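Chapter 6
Length of Stay and Room Pricing in Small Lodging Properties

A small lodging property sells a product that cannot be stored. A room left vacant tonight brings in no revenue, and the loss cannot be made up later. This chapter deals with the first decision that follows from that fact: how many nights a guest must book.

6.1 The minimum stay

A minimum stay is the smallest number of nights the property will accept in one reservation. It lowers the cost of turnover - laundry, cleaning labor, check-in time - for each night sold. It also turns away some guests who would have paid for a single night. 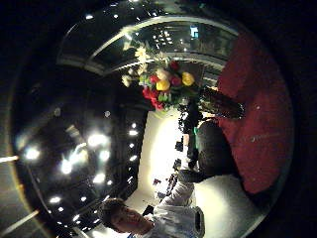
Milagros Cabello objects that turnover cost is usually overstated, as the cleaning staff at a small inn are often paid for the full shift whether one room changes hands or five. Where this is the case, labor should be treated as a fixed cost, and only supplies and laundry belong in the calculation.

The Hakel, an inn with six rooms, charges $300 a night in December and requires three nights. A request for two nights, if refused, puts $600 of revenue at risk. The refusal pays only when a longer booking is likely to arrive for the same dates.

6.2 Orphan nights

An orphan night is a gap between two reservations that is shorter than the minimum stay. Under a fixed rule it cannot be sold. Most booking systems allow the rule to be relaxed for such gaps, either by hand or automatically.
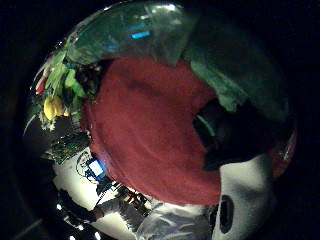

Should an orphan night be sold at a discount? Only if it is still open close to the date of arrival, and never below the cost of servicing the room.

Section 6.3 sets out the method for finding that cost. Readers will need the occupancy table from Chapter 5.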